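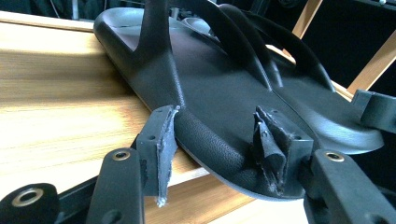

Section 4: Setting Up Your Roster Rules and Draft

This section covers roster slots, scoring and the draft in Muvex League Manager. Complete Section 3 (Creating a League) before you start. You need commissioner access. Team managers can view these screens but can't change anything on them.

Last revised April 20, 2025. Applies to release 2 and later.

4.1 Open the league settings

1. Sign in and select your league from the home screen.
2. Select Commissioner, then League Settings.
3. Check that the status line at the top reads Preseason. If it reads In Season, the roster and scoring screens are locked.

Note: A league copied from last year opens with last year's settings. Look through every tab, including the ones you don't plan to change. Keeper settings are not copied.

4.2 Set the roster slots

1. Select the Roster tab.
2. Enter the number of starters for each position. Enter 0 to remove a position from the lineup.
3. Enter the number of flex slots. For each one, check the positions that may fill it.
4. Enter the number of bench slots.
5. Enter the number of injured reserve slots, and choose which player statuses qualify. The default is Out and IR only. Doubtful can be added.
6. Select Save Roster.

The total shown at the bottom of the tab is starters plus bench. Injured reserve slots are not part of it. The total can't be higher than 26.

Caution: Reducing the number of slots after the draft will leave some teams over the limit. Those teams can't add players or set a lineup until they drop enough players to meet the new total. Muvex does not choose the drops for them.

4.3 Choose a scoring template

Three templates come with the program.

Serka: standard scoring. No points for receptions.
Arruda: half a point per reception.
Erow: one point per reception, with a bonus for long touchdowns.

1. Select the Scoring tab.
2. Select a template and then Apply.
3. To change a single value, select the number, type the new one and press Enter. Changed values are shown in bold.
4. Select Save Scoring.

Values can be negative and can have up to two decimal places. If you want one point for every 10 rushing yards, enter 0.1 per yard and leave Fractional Points on. With Fractional Points off, the yards are rounded down to the last full 10 before points are given.

Note: Applying a template replaces all values on the tab, including any you changed by hand. Write down your custom values first if you are only trying out a template.

4.4 Set lineup locks

1. On the Lineups tab, choose Lock at Kickoff or Lock All at First Game.
2. Choose what happens to an empty starting slot. The options are Leave Empty and Fill From Bench.
3. If you chose Fill From Bench, choose the order: bench order or projected points.
4. Select Save.

With Lock at Kickoff, each player locks when his own game begins. A manager can still move a player from a later game into an open flex slot. Put early players in their regular position slots and keep the flex for the late games.
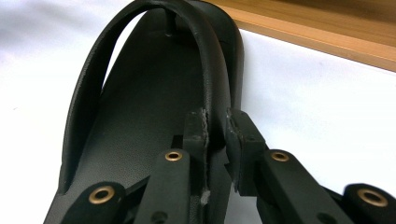 4.5 Schedule the draft

1. Select the Draft tab, then New Draft.
2. Choose Snake or Auction.
3. Enter the date and start time. Times follow the league's time zone, set in Section 3, and are converted for each manager.
4. Set the pick clock. The default is 60 seconds.
5. Set the draft order. Select Randomize, or drag the team names into place.
6. Select Publish. An email goes to every manager on the league list.

For a league that drafts slowly over several days, turn on Extended Clock and enter the time per pick in hours. You can also set quiet hours, during which the clock stops. Leagues that open in May often use this setting for rookie drafts.

Note: Once published, the order can be changed up to the start time. Managers get a new email each time you save a change, so finish the order before you publish.

4.6 Run a test draft

1. On the Draft tab, select Test Room.
2. Make at least one pick for each team, or select Auto to let the program pick.
3. Pause the clock, undo the last pick, and start the clock again.
4. Select Close and Discard.

Picks made in the test room are never saved to rosters. The player list in the room is the same one used in the real draft. If it looks out of date, select Refresh Players and wait for the list to reload.

Caution: Do not test in the live room. Picks made there can be undone only one at a time, starting with the most recent.

4.7 If something goes wrong

A manager can't enter the draft room: check that the invitation was accepted. Pending teams are shown in gray on the Members tab.

The Save button is dimmed: a required field is blank, or the roster total is over the limit.

Error 3730 appears when you publish: two teams have the same draft position. Correct the order and publish again.

The clock runs out and no pick is made: automatic picks are turned off for that team. The commissioner can enter the pick, or turn on Auto Pick from the team's menu in the draft room.

Go on to Section 5 for waivers and trades.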